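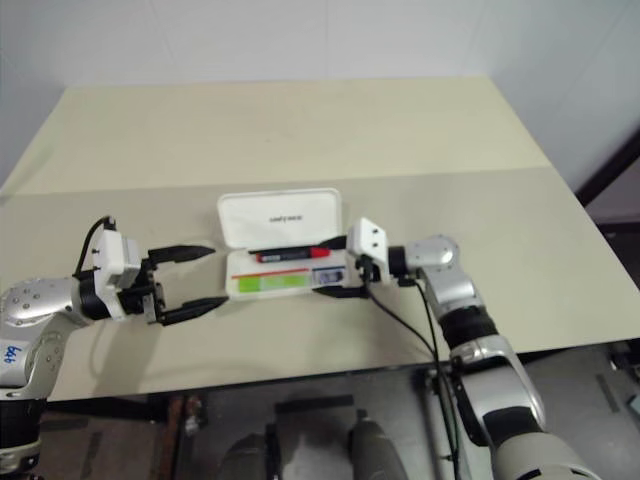 Birkura open day, 2025-05-18

I went to the Birkura open day expecting to be sold something, and I was, though it took them until the tea to get round to it. Birkura makes bread, in case you live outside the delivery area. The sliced loaves in the green wrapper are theirs, and so are the rolls at the garage and the "village" sourdough that turned up in the shops last July at nearly twice the price of everything else. It was the sourdough I wanted to ask about.

You book a slot online and then queue anyway. Our group was 19 people, a good half of them children, and we were given hairnets and paper coats and told to take off watches and rings. My coat had been made for somebody much wider. We waited in a corridor next to a display on the history of the firm, which covers the founding family and the first oven at length and then jumps to the present day without mentioning the two shops they closed.

The tour starts with flour. There are silos outside, and the flour is blown through pipes to the mixing room, and you can hear it going over your head with a sort of dry hiss. I liked this bit. The guide said most of it was local grain. I asked how much was most, and she said it depended on the harvest. I asked about a bad harvest and she said that was a very good question. We moved on.

The mixers are the size of a small car stood on end, and the noise is such that the guide had to use a microphone clipped to her collar, which worked for the people at the front. From the back I caught the words "family" and "passion" and very little about dough. A mix of ordinary white takes a few minutes. It then goes along a belt, gets chopped, gets rolled, rests a while in a warm cabinet and goes into tins. None of this is a secret and it was all very clean. I don't have a complaint about the white loaf. It is cheap, it makes decent toast and it has never pretended to be anything else.

The ovens are made by Sterard and are long tunnels with a slow belt through them. The children were promised that they would see the bread come out, and they did, and it was the best part of the morning by some way. The smell is wonderful. A boy in front of me asked whether anyone ever climbed in to clean it and got a proper answer (yes, when it has been off long enough, through a hatch in the side), so it can be done.

Then the sourdough. The packet says "slow" in three places and I had counted on seeing some slowness. The starter is kept in a steel tank behind a window with the blind half down. According to the board on the wall, the dough is rested for 24 hours. According to the man loading the trays, whom I asked while the guide was helping somebody with a pushchair, it is more like 10, and the rest is "the starter's time". You can add the hours up that way if you like. I wouldn't call it a lie. I would call it the kind of sum that only gets done in a marketing office, and when I put it to the guide she said she would find out and email me. I gave her my address. Nothing so far.

There was yeast in the ingredients on the packet, by the way, last time I looked. There was no packet on show to check against.

The slicing and wrapping hall was seen from a gantry, through glass that needed a wipe. The wrapping film comes from Rultex and we were told it could be recycled, "where facilities exist". They don't exist here. I have asked the council.

Tea was in the canteen, with as much bread and butter as you wanted and jam from Eyvindsson, who had a stall by the door and were doing well out of it. The butter was good and I had three slices. We were handed a feedback form with five smiling faces on it and no space to write anything, and a voucher for 2 pounds off the sourdough, valid only if you buy two.

Getting there: ignore the sign for visitors on the main road, which takes you to the lorry gate. Go past it and turn in at the tyre place. Parking is free. The toilets are before the hairnets and there are none after, so anyone with small children should think ahead. Wear flat shoes, the gantry floor is open mesh.

Would I go again? For the oven and the butter, possibly. I used the voucher, and one of the loaves is still in the freezer.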